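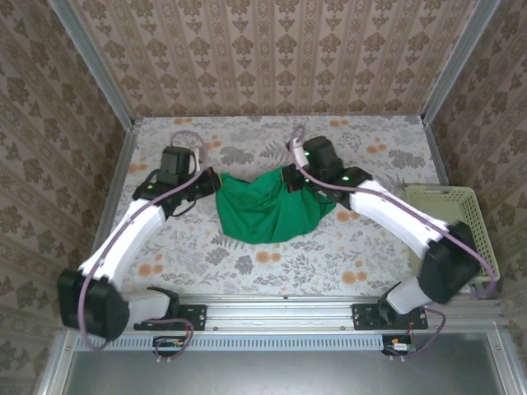 Delyth wrote in the margin of my last entry that I'm giving the madder too much heat, and that the brown I keep grumbling over is my own doing. I expect she's right! She usually is when it comes to reds, and she says anything past a bare steam turns it to brick every time, whatever the recipe book says.

14 April 2020

So, starting over with the second madder bath, and going gently. I weighed out 200 g of the wool (the softer skeins from Clekdale, which I've been hoarding since winter and am a bit nervous about using up) and put in the same weight of ground root, 200 g, tied up in an old stocking so I'm not picking bits out of the yarn for a week like last time. Alum as before. The mordant pot had been sitting overnight with the lid on and smelled fine.

Brought the bath up very, very slowly and then held it. I had to keep going back and fiddling with the burner, and I let my tea go cold twice, but it stayed below a simmer the whole way. Gave it a good long soak after that, then left it to cool in the pot. The color coming off the stocking was lovely from the start, much more orange than I'd hoped, and then it settled down toward a proper warm red by the time I lifted a strand out to look.

Water is still the thing I'd like to understand better. Bleddyn thinks ours is soft enough that a pinch of chalk would help, and Lowri tried it on her sample and got a clearer red than mine, so next bath gets chalk. I must ask her how much she used, her note just says "some" (Lowri, if you're reading this, please!).

Strand pinned to the card, next to the brown one from before. Quite a difference side by side, even with the new one not rinsed yet.

Saved the exhaust bath in the lidded bucket under the sink. Please don't tip it out, I want to try 20 g of the silk in it for a peach. Need to order more alum, and the small scale wants a battery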